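Project diary, perception and planning strand
Tristwood laboratory
Entry for September 9, 2026

The morning was given over to the width estimator. The version merged last week reads the opening between the two fingertips from the wrist view and passes one value per image to the policy. On rigid items the value is steady. On cloth it is not, and the reason was found before noon: the estimator looks for the inner edge of each fingertip, and where dark fabric is gathered against a dark pad the edge is lost. The code then takes the nearest strong gradient, and in many cases that gradient belongs to a fold.

The Buvorov recordings were used for the check, being the set with the largest share of dark textiles. A batch of 400 clips was run through the old and the new estimator with the same settings. The two agree closely until contact. After contact the new one drifts wide, and it does so without lowering its confidence score. The second point is the more serious of the two. A wrong width with a low score would be dropped by the filter, whereas a wrong width with a high score goes straight into training.

Yaa Arthur proposed that the brass-coloured fixings on the jaws be used as the reference in place of the fingertip edges. They are bright against the black plastic, they do not bend with the pads, and their distance from the tips is known from the drawings. The objection raised was that they leave the view, or blur, when the jaws are at certain openings. It was agreed that the estimator should accept whichever fixings are found, solve for the linkage angle from those, and fall back on the fingertip edges only when no fixing is found on one side. The fallback is to carry a flag so that it can be counted afterwards.

A first draft was written before lunch. The circle finder is the ordinary one, with the search limited to the lower part of the image. It failed at once on the blurred fixings, which come out as soft ovals and are rejected by the roundness test. The test was loosened, after which reflections on nearby objects began to pass as fixings. A check against the linkage geometry was added: a candidate is kept only if it lies close to the arc that a fixing can travel. This removed the reflections in the clips examined. It has not been tried under the lamps at Burkville, where glare is known to be worse.

Afternoon. The planner was rebuilt against the new width message. The change of field name broke two downstream tools, the replay viewer and the clip sorter. The viewer was repaired within the hour. The sorter was written by the Wattanapong group and keeps its own copy of the message definition, so a request was sent to them with the patch attached. Until it is accepted, clips should be sorted by hand or with the tagged release from before the merge. The tagged release is build 514. Later builds must not be used for sorting.

With the viewer working again, the grasp state labels were taken up. The present scheme has open, closing, closed on object and closed on nothing. For cloth this is too coarse. When the jaws catch only the lower edge of a large bulging piece of fabric, the label "closed on object" is correct, but it says nothing of how little material is held, and the planner goes on to lift as though the grasp were sound. Yaa Arthur argued for a continuous measure of held material. The contrary view, recorded here as the author's own, is that no annotator could supply such a measure from a single image with any consistency, and that a separate label for an edge pinch would serve the planner well enough for the present. The matter was left open. A trial of both is to be made on the same clips, with 2 annotators working apart, and the results compared before any change is made to the scheme.

There remains the question of lint. The texture tracker, which follows small features on the cloth in order to tell slip from bulk motion, was found to be locking on to white specks on the dark fabric. This was at first treated as a fault. On reflection it may be of use, as a speck is often the only clear feature on a plain dark surface, and the fine diagonal ribbing of the weave is too faint and too regular to be followed from one image to the next. The danger is that a speck can fall off or shift on the surface, and the tracker would then report slip where there was none. The tracker will therefore keep such features, but a slip report that depends on one feature alone is to be held back until the width signal agrees. Loose threads are a different case and should be masked, as they move independently of the cloth to which they are attached.

Timing was measured at the close of the day. The fixing search adds 4 milliseconds per image on the bench machine, and this is acceptable. The geometric check adds too little to matter. The loop that publishes the width had been waiting on the viewer socket even when no viewer was connected — an old error, unrelated to the present work — and this has been corrected in the same branch.

Outstanding: unit tests for the one-sided fallback; a note in the handbook on the renamed field; the reply from Wattanapong; a short run at Burkville under the lamps. The branch is not to be merged until the first of these is done. The calibration file for the second gripper still carries the old linkage lengths and should be replaced before anyone relies on its widths.

One still has been attached to this entry, as it shows the contact case discussed in the morning, with dark cloth against the dark fingertip and the fixings plain to see on both jaws.

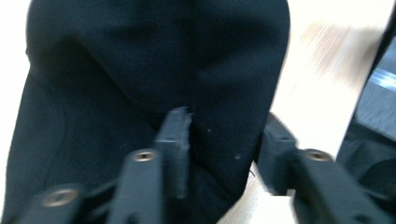 Wrist view at contact: navy fabric caught at its lower edge between the fingertips.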